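Robot Learning Methods, Week 8
Handout: Reading a success rate

Bring this to section on Tuesday along with your marked-up copy of the Hedthorpe report. I'll assume you read all of it, including the appendix, where most of the trouble is.

1. What the report claims

Hedthorpe trained one policy to run both arms of a two-arm tabletop setup. The training set was 233 teleoperated demonstrations of table-setting tasks: cups onto boards, small items onto trays, that sort of thing. The method, which they call Prillo, predicts a short block of future motions for both arms together and then blends overlapping blocks so the arms don't jerk. The headline is that Prillo beats a baseline in which each arm gets its own separate network.

The result is 13 successes out of 20 trials for Prillo and 8 out of 20 for the baseline. The abstract calls this "a large and consistent improvement in coordination." Circle the words "large," "consistent" and "coordination." I have a problem with each of them.

2. Is it large?

Work out the intervals before section. With 20 trials per method, a 95 percent interval on 13 successes runs from the low forties to the low eighties, in percent. The one on 8 successes runs from the low twenties to the low sixties. They overlap a great deal. Overlap alone doesn't settle the matter, so run Fisher's exact test on the two-by-two table as well. You will not get anything close to 0.05.

Prillo may well be better. I'd even bet a little money on it. But the report doesn't show it, and a reader who only saw the abstract would think it did.

3. Is it coordination?

Two arms moving at once is easy to mistake for two arms working together. Look at the tray-and-mug task and ask what either arm needs to know about the other.

The right arm has its gripper over the pink tray, at a small white boxy object on the tray's left end. The left arm has its fingers down around the smiley mug, over the wooden board. Separate objects, separate surfaces. If you froze one arm, I see no reason in this layout why the other couldn't carry on with its half.

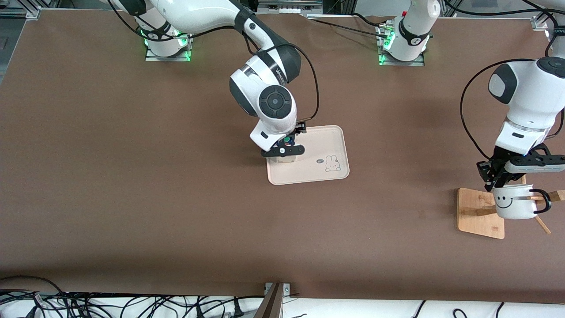

4. What would test coordination

A task where one arm's correct motion depends on what the other is doing. Handovers qualify. So does holding a container still while the other arm puts something in it, provided the container would slide otherwise. The Moussa benchmark has several of these, and Hedthorpe cites Moussa in the introduction but doesn't run any of it.

A cheaper check would be to feed each arm's half of the policy a scrambled version of the other arm's joint readings at test time. If the score doesn't move, the policy wasn't using them. It's a weak test (the cameras can still see both arms) but it costs an afternoon.

5. Is it consistent?

The report gives one training run per method. Policies of this type can swing a lot between random seeds, and the Lenov replication notes on the reading list show how much. One seed tells you nothing about spread. "Consistent" has no support anywhere in the document.

Also look up how objects were placed between trials. The appendix says they were "reset to similar positions." By whom, and did that person know which method was about to run? If the operator knew, small helpful choices creep in without anyone cheating.

6. For section

Write half a page on the following.

Rewrite the abstract's main sentence so that the data support it.

Decide what counts as success for the mug. The report says "placed on the board" and stops there. Does a mug half over the edge count?

Propose one added experiment, with a trial count, and defend the count.

Typed or handwritten is fine. Show your arithmetic for the intervals and say which formula you used.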